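Speaker notes: Picking by hand and by arm, what changed on the packing floor

Slide 1
Say who we are. Fakton packs and ships tableware and small household goods for other companies, Likier and Mundero among them. The packing floor has 42 people on two shifts. We are in the second year of bringing arms into the picking area. The talk covers what that did to people's jobs. Engineering questions can go to the end.

Slide 2
Leave it up while people sit down. Goblet at the back, orange vase shape in front of it, ball off to the left, gripper up close. It's a simulated view. Every new item goes through the simulator before it goes on the line, and two former packers now run those checks full time.

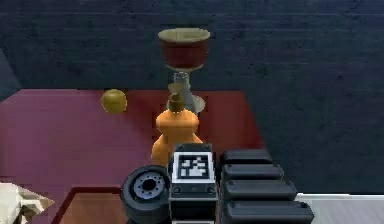
Haslam, July

Slide 3
Start with the stock list. We had 424 items on it when we began. The arms are cleared for 372. The rest are still picked by hand, mainly thin stemware and anything with a loose lid. Ask the room which they would have guessed. Most people say the heavy items, and those gave us little trouble.

Slide 4
What packers told us in the first months:
- The walking went down and so did the sore feet.
- Standing at one station is harder on the back than walking was. We bought mats in the spring. We should have had them on day one.
- When an arm stops, the person next to it gets the blame for the late cart. This was fair criticism. The shift board now lists stops separately.

Slide 5
Pay and job titles. Slow down here, there will be questions. No one was let go. We did stop replacing people who left, and the floor is smaller than it was. Say this plainly. The new title is cell operator, one pay step above packer. Some packers did not want it and stayed packers at the same rate.

Slide 6
Training. It used to be one long session on Friday afternoon, when people were tired. Now it's short sessions at 7 a.m., paid, before the line starts. Operators learn to clear a stop, read the log and flag an item for the simulator team. Packers can flag items too, and they send in more than the operators do.

Slide 7
Keep this one brief. Another simulated view, facing the wall. Use it to talk about how many pictures the simulator team goes through. On a busy day one person may review some 600 of them. It's quiet work at a screen, and both of them asked to spend part of the week back on the floor. We agreed to that.
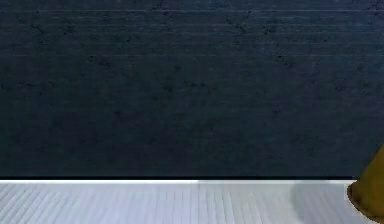 Simulated view: blue wall, pale floor, yellow object at right.

Slide 8
Still open:
- Who decides when an item moves from hand to arm. At present it's the shift lead, and packers want a say.
- Night cover for the simulator checks.
- Whether hand pickers should rotate with operators. Opinion on the floor is split.

Take questions. If time is short, skip slide 6 and point to the handout.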